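Basic Bench Skills, Unit 4: Wrenches and Hex Keys
Instructor: Knut Seidel
Virnton Evening Program

Read this before the second session. We will start on the flange exercise right away.

Combination wrenches
A combination wrench has an open jaw at one end and a box end at the other. On most sets both ends fit the same size fastener. Use the open end to run a nut down when there is little load on it. Use the box end for breaking loose and for final tightening. It bears on all the corners of the nut and is much less likely to slip.

The size is marked on the shaft. Check it, then try the wrench on the nut. If it rocks, it is the wrong size. Metric and inch wrenches can feel close enough to fool you, and a rounded nut takes far longer to deal with than a second trip to the drawer.

Pull toward you where you can. If you have to push, use an open palm.

Hex keys
The long arm gives leverage when the short leg is in the screw. Turned the other way, the key reaches into deep holes and spins faster, but you can't put much force on it. Seat it all the way down before turning. Clean out the socket first if there is dirt or paint in it.

Laying out
Set out only the tools for the step you are on. For the first part of the exercise that means two wrenches, one to hold the bolt head and one to turn the nut, plus a hex key for the set screw. 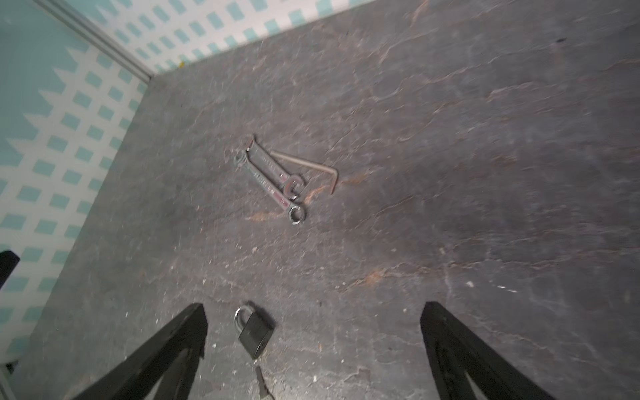
Keep them within reach of your working hand and well back from the front of the bench. When you finish a step, wipe the tools, return them and get out the next ones. Put a thin film of oil on anything that will sit over the January break.

For next time: Zarivberg workbook, page 51, problems 2 and 4. Bring safety glasses.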